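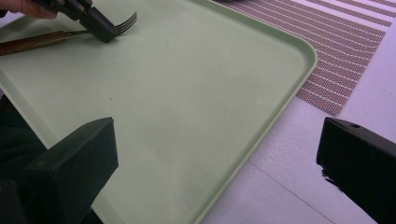

A fork and one of the green trays at Kullesura.

Oduor Massawe starts the onions before he takes his coat off. He has cooked lunch at Kullesura for 14 years, and by his own account the first hour of the day has hardly changed in that time. The pot goes on low, the lid stays off, and he reads the delivery slips while the onions soften.

"People think a cook at a place like this starts with the meat," he says. "I start with whatever takes longest and needs me least."

Kullesura serves one hot lunch a day, with a choice of two mains, to the people who work in the building and to anyone from the street who wants to come in. On an ordinary day that means 60 meals. The doors open at noon and the line is usually gone by a quarter to one. Those 45 minutes, Massawe says, decide everything else about how he cooks.

"You can make a very nice risotto at home. I can't make it here. The first person would get risotto and the last person would get something you could fix a wall with. So I cook things that don't mind waiting. Beans, stews, braised cabbage, baked rice. A lentil soup is better at twelve-thirty than it is at noon."

He learned the work at Zitton, a hotel kitchen where he spent his twenties on the breakfast shift. He doesn't talk about it with much affection. The hours were bad and the eggs never stopped. What he took from it was a habit of writing things down. He keeps a spiral notebook by the stove with the date, the weather, what was cooked and what was left over. Snow means more soup. The day before a long weekend means fewer people and more sandwiches. Fish sells well in July and badly in January, and he has given up trying to explain it.

I asked whether he ever ran out.

"Yes, and I don't mind it as much as I used to. When I was new I cooked for the biggest day every day, and I threw food out every afternoon. Now I cook for the normal day and I keep eggs and bread. If you come in at ten to one and the stew is gone, you get an omelet. Nobody has ever sent back an omelet."

The ingredients are mostly plain. Onions, carrots and potatoes come twice a week from Jonimier, along with whatever else is cheap. Dried beans come in 22-pound bags and are soaked overnight in salted water. He was told as a young cook that salt makes the skins tough, and he believed it for years before he tried it both ways.

"Side by side, same bag, same pot size. The salted ones were better. Softer and they tasted of something. I was a bit annoyed about all the other beans I'd made."

Seasoning for a crowd is the part he finds hardest. Some of his regulars have been told by a doctor to watch their salt, and others pour it on without tasting. He seasons a little under where he would at home and puts out lemon wedges, chopped parsley and a hot pepper relish he makes himself. The relish goes faster than anything else on the counter.
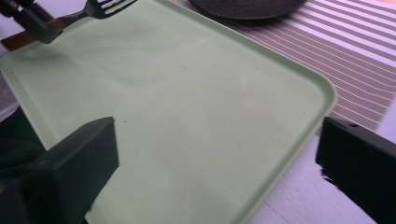
The relish used to be hotter, according to one man finishing his lunch nearby, who added that the same went for the Thursday curry and that a warning on the menu would have done the job just as well as fewer peppers.

Massawe has heard this before. "He's right, it was hotter. I also had people who took one spoonful and couldn't eat the rest of their food. I might do two jars. I've been saying that for a while."

He changes the menu slowly. A new dish gets three tries before he decides on it. Stuffed peppers failed all three — too slow to serve, and they fell apart on the spoon. A chickpea and spinach dish he expected to fail is now there every second week. Meat shows up less often than it did when he started, partly for the price and partly for the reason that his own tastes have changed.

On 12th December he will cook the holiday lunch, with roast chicken, red cabbage, gravy and a rice pudding that has to be started the day before. It is the one meal of the year that people reserve for. He said the cabbage was already decided and the gravy was not.

At home his wife does most of the cooking. He makes toast.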